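Larasati Rahman keeps the bench rules at Losness on one sheet of paper. "Six rules, and every person who runs the arm must sign," she says.
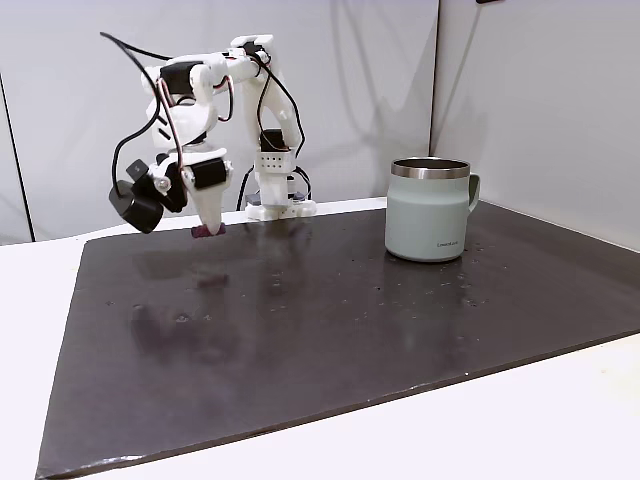
The first rule is that hands stay away while the motors have power. "Small arms also pinch," she says.

Her colleague Herman Pillai wrote the fourth, on cables. "They must have slack at every joint," he explains. A black cable which swings out wide beside the arm, as on their own bench, is allowed if it cannot catch the mug.
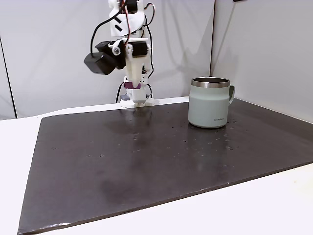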